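Bins, Mostly

I have now spent more of my adult life thinking about plastic bins than about retirement, and I would like a refund on some of that.

It started when I took over the sorting end at the workshop. Anyone who has read this blog for a while (hello to both of you) knows the workshop as the big pale room behind Brikance where I pack things for a living. For years we did it all on folding tables. You'd tip a sack out, pick through it, and push things left or right until your pile ran into the pile of the person beside you, and then there would be a discussion. I liked the tables. My back did not, and my back gets a vote these days.

So in September we got a conveyor. It was secondhand, it cost 2,499, and it came with a manual written for a different conveyor. The seller, a firm called Fosix, described it as "lightly used," and I have decided to believe them in the way you believe a landlord about the neighbors.

I assumed the belt would be the interesting part. A belt is a floor that wants to be somewhere else. You put a thing on one end and it goes to the other end, and after the first morning you have had all the thoughts about it you are ever going to have. Green was a good call, I'll give them that. Pale things show up on it beautifully, and nearly everything we handle is pale.

The bins, though. Where do the bins go?

My first plan was to put them on the far side, so you'd push things away from you and over the rail. This felt very efficient for as long as it took me to miss. Then I was walking the long way around to fetch something off the floor, and then I was doing it again, and by lunch I'd had more exercise than I'd had all summer. The second plan was a single bin at the end of the belt, to catch whatever fell. That's the same as having no plan, but with a bin.

The third plan is the one that stuck. Bins on the near side, right up under the rail, side by side, so your hands are over them before you've decided anything. Another one farther right, toward the end. Spares past the end of the belt, where you can get at them without crossing the room.

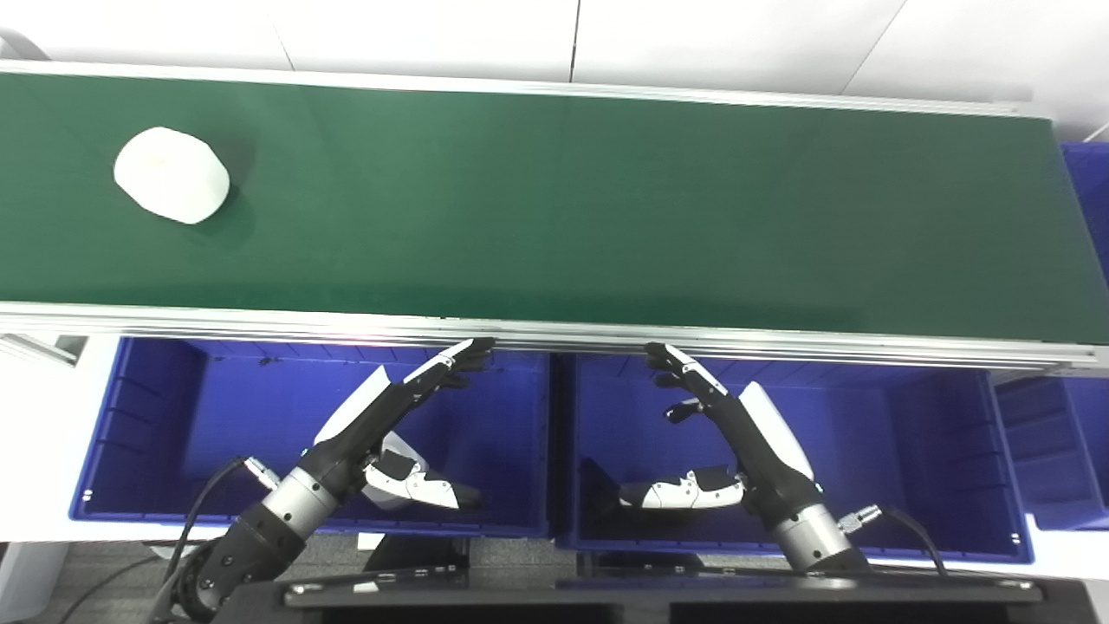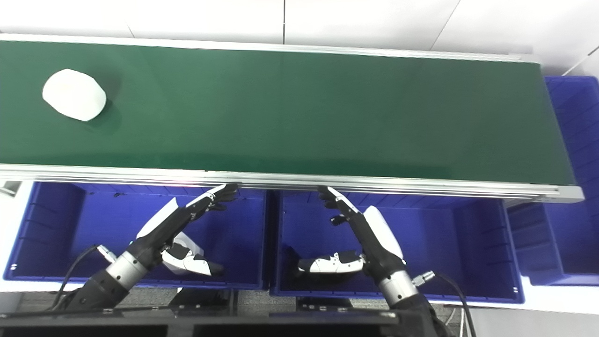
One lonely white lump on the belt, blue bins waiting underneath.

I'm a little proud of it, which is embarrassing, because it is two bins next to each other and then another bin. A child would have got there first. A child would also have sat in one, and I am not going to say whether I tested that.

The blue ones are the right ones, by the way. We went through a gray phase with a catalog outfit called Usora, and their bins had perfectly smooth insides. Lovely to look at, and when you stacked them empty they locked together like they'd been married for 40 years. I once stood on the rim of the lower one and pulled on the upper one and nothing happened except to my shoulder. The ribbed kind come apart when you ask them to. I'd pay extra for that, and I did.

What I haven't solved is pace. The belt has a dial with 5 settings, and the first is too slow for a human being to stay awake beside. The second is fine. I have tried the third exactly once. At the top setting I believe you could launch a sponge across the parking lot and through the front door of Havlíček, the bakery opposite, and I think about this more than I should, especially around four in the afternoon.

The other thing is that with a belt you can't pretend. At a table, if you didn't know which pile something belonged in, you could nudge it off to one side and let it become a problem for after coffee. We had a whole "maybe" corner. Some of the things in it had been maybe for seven years. A belt carries your indecision along at a steady speed and drops it off the end for everyone to see, so I've had to become somebody with opinions about left and right.

I counted at the end of our first full shift, purely to annoy myself. We did 174 pieces, and about 5 of them were in the wrong bin. All mine, as far as I could tell. I moved them over before anyone came back from break and put the lid on the kettle.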